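Budget notes for a second arm

August 12, 2020

Calum MacLeish asked me last week what it would cost to go from one small arm to two, and I gave him a number off the top of my head. The number was wrong. I had priced the arm and forgotten nearly everything that attaches to it, so I went back through the receipts and did the sum properly.

The ceiling is $1000. It covers the second arm, power, mounting, cameras and spares, and it has to last until October, when I look at the budget again. The first quote, from Livmont, came to $611 for a kit with servos, brackets, controller board and fasteners. Shipping was extra. The kit does not include a power supply, and the one they recommend is only rated for a single arm under light load.

Servos are the line to watch. The listing gives stall torque at the top of the voltage range, and if you run lower than that you get less. Before ordering, check the voltage, then check whether the gear train is metal or plastic at every joint. Some kits use metal at the shoulder and plastic everywhere else. Stillham sells the same class of servo singly for $25, so I have put down two as spares, one for the elbow and one for the gripper. If both arms use the same part, the spares cover both. That is the main argument for buying a second arm of the same pattern even where a different one looks better on paper.

Printed parts I am not buying. Ayodele Nwankwo has a printer with a large enough bed and has offered to run the brackets if I supply the filament. Fingers go on the same list. They are cheap to print and I change the shape often, so it makes no sense to order them in a set.

Mounting was missing from my first estimate altogether. A base needs to be clamped or screwed to something that does not flex, and the work surface needs to stay in the same position relative to the base. A board that shifts a little between sessions means measuring again. I have allowed for clamps and one decent sheet of material, to be cut down the middle.

Cameras are the other item. One view from a fixed point is enough to see whether the gripper is over the part. It is not enough to judge height. I want a second view per arm, which means more USB ports, and the hub has to be a powered one. Ogunleye has a hub I like, at a price I do not. Cable is cheap but the lengths need planning, as the leads have to clear the elbow through its whole travel.

The work itself is plain pick and place with small items on a board.

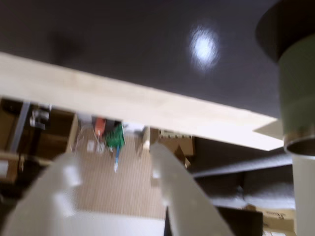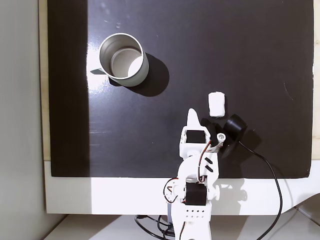

On software I am spending nothing. The controller library handles more than one bus already, and each arm will get its own port with a fixed name so they do not swap on reboot. I would still set aside an evening for calibration per arm, which costs no money but does belong in the plan.

That leaves the question of the supplier. Miston has a comparable kit with the power supply included, but the lead time is long and the page does not say which revision of the controller board ships. I have written to ask. If it is the older revision I will go with Livmont and buy the supply separately, sized for both arms with some margin. Calum can have a revised number once they reply.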